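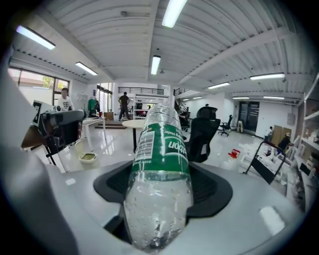

December, 9:40

Bottled water, labels and condensation. Continuing from Rebecca Fabbri's notes on the Gullcombe stock.

Clear ribbed bottles, dark green wrap label, white print. Droplets sit on the lower half of the body. I want to know what that does to the label edge over a working day, and whether the white panel stays readable once the wrap starts to creep.

Method, same as last month: fill mark checked, cap left sealed, bottle weighed as it comes and again after blotting. Blot with one sheet, no rubbing. Rubbing lifts the lower edge and spoils the comparison. Balance is the Petix, asset 2817, reads to 0.1 g. Warm it up first.

Set 9 bottles aside for the shelf test by the windows. Daylight there is uneven — rotate them a quarter turn at noon.

Old Witico adhesive sheet gives a peel figure at 300 mm/min. We have been pulling by hand, so our numbers do not compare. Ask Gautam for the slow puller.

To do:
- new blotting sheets, down to the last pack
- log room humidity at start and finish
- Rebecca to confirm label lot before we open the second case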